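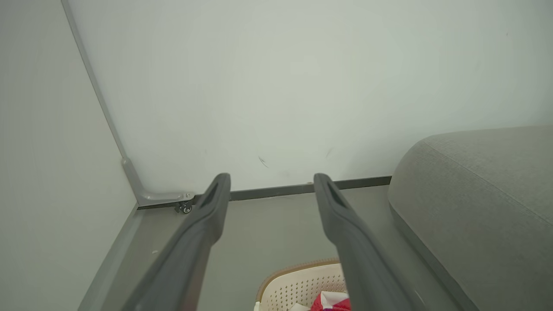 The Rangel's two fingers over the laundry basket, with the white wall behind. Something red and white is in the basket.

When the arm jams
By Ieuan Gwynne, October

Standent told us its Rangel arm would tidy a living room without supervision. In our 200 runs at Ulley it stopped dead 45 times, mostly with the fingers refusing to close, and on 19 of those the stop button took two presses. I find the second figure much harder to forgive. The firm blames a loose connector. Perhaps, but we changed the connector and the fault came back the same afternoon.

Comments

Idun Backlund: Two presses on a stop button is a recall where I work. Did they give you anything in writing?

Holger Rustad: Ours did it too, after the update. I pull the plug now.

Ieuan Gwynne: Nothing in writing yet, Idun. I have asked twice.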